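Tema 4. Extracción sólido-líquido y filtración por gravedad
Apuntes de Operaciones Básicas. Prof. Ignacio Arroyo

4.1 Planteamiento

En una extracción sólido-líquido el disolvente arrastra los componentes solubles de un sólido poroso. La velocidad depende del tamaño de partícula, de la temperatura, de la agitación y de la diferencia de concentración entre el interior del grano y el líquido que lo rodea. Al principio sale lo que hay en la superficie y el proceso es rápido. Después manda la difusión interna y la curva se aplana.

En clase seguimos el caso del café porque los datos son fáciles de obtener y no hace falta campana. Todo lo dicho vale para el té, las semillas oleaginosas o la remolacha.

4.2 Inmersión y percolación

En la inmersión, todo el sólido está en contacto con el mismo líquido, que se va cargando hasta acercarse al equilibrio. En la percolación entra disolvente limpio por arriba y el gradiente se mantiene más tiempo — a cambio, el reparto del flujo en el lecho pasa a ser el problema principal.

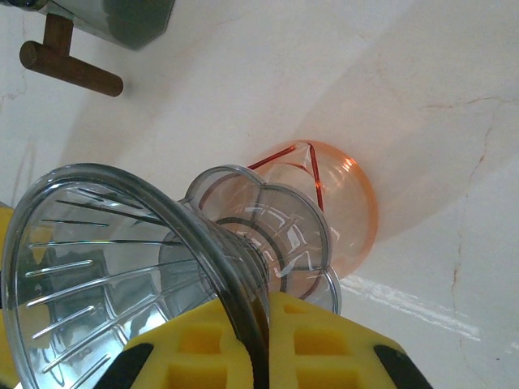
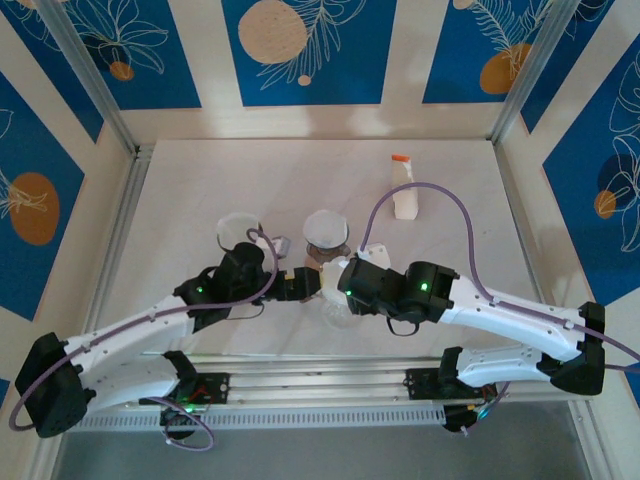

La ley de Darcy relaciona el caudal que atraviesa el lecho con la diferencia de presión, la permeabilidad, la sección y la viscosidad del líquido. En filtración por gravedad la presión la pone la altura de la columna, de modo que el caudal cae a medida que baja el nivel. La geometría de la pared también cuenta. Si el papel se pega a un cono liso, el líquido solo sale por el vértice; los nervios finos de un cono como el de vidrio de la primera foto, que van del cuello al borde, separan el papel de la pared y dejan paso al aire y al filtrado.

4.3 Cálculo del rendimiento

Rendimiento (%) = 100 × masa disuelta en la bebida / masa de café seco.

Hay que descontar el agua retenida por el lecho. Quien use el volumen vertido en lugar del recogido obtendrá un valor demasiado alto.

4.4 Para la práctica de abril

Masa de agua vertida: 283 g. Temperatura inicial: 80 °C en la primera serie y 70 °C en la segunda. Se hacen 3 repeticiones por serie. El informe se entrega por parejas, con la gráfica de masa recogida frente a tiempo y las unidades en los ejes.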